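Perwood Home Forum > Small Spaces > Sideboards, shelves and tabletops

Thread: What to do with the back edge of a kitchen table

narkach_619
Our table is pushed up against the wall and the back edge has turned into storage. Basket of utensils at the left end, then a tall clear container with a white lid, a Moomin mug, a cork globe. I like the globe where it is. The rest I could be talked out of. The table is wood with a lot of knots and I would like to see more of it.

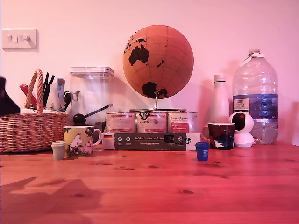

RE: What to do with the back edge of a kitchen table

plainshelf
Start with the basket. It's packed so tight you can't tell one thing from the next. Take everything out, put back what you used this month, and the rest goes in a drawer. Mine went from 30 things to 5.

dimorov_k
Disagree. A full basket is fine if it's the only one. I'd move the tall container. It's the biggest thing there after the globe and you can see right through it to the wall, so it isn't hiding anything either. Pantry shelf.

narkach_619
No pantry. We have one cupboard, 30 inches wide, and it's full.

Marulanda Road
Then raise the globe so it reads as the main piece and leave the others low. A couple of thick books would do it. I paid almost 200 dollars for a riser from a furniture store and it looks no better than the books did.

narkach_619
Tried it with what was in the house -- three food tins in a row on top of a flat German box, globe on the tins. Basket, container and mug are still at the left. 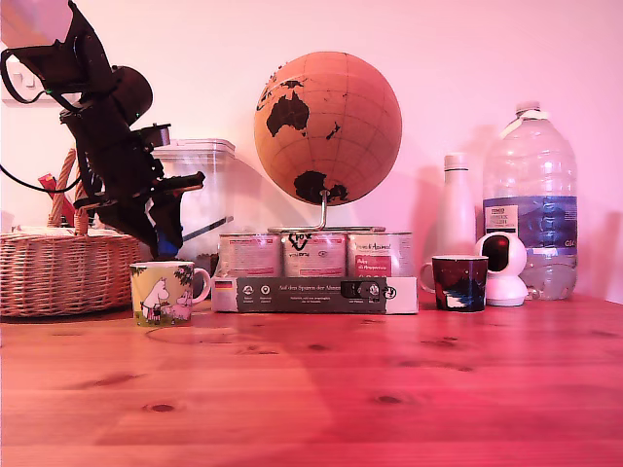 Globe on the tins, mug in front of the basket.

plainshelf
Better height. I don't care for the tins. Labels in red print pull the eye away from the globe, and one has something drawn on it in black.

dimorov_k
I like the tins. What's the box? I can read "Auf den Spuren der Ahnen" and that's it.

narkach_619
On the trail of the ancestors, more or less. It was a present. It stays.

Marulanda Road
Turn the labels to the wall and see. And check that the base sits flat across the tins before you leave it there. Mine slid off a stack of two in November and there's a dent in the cork now.

plainshelf
Still say empty the basket first.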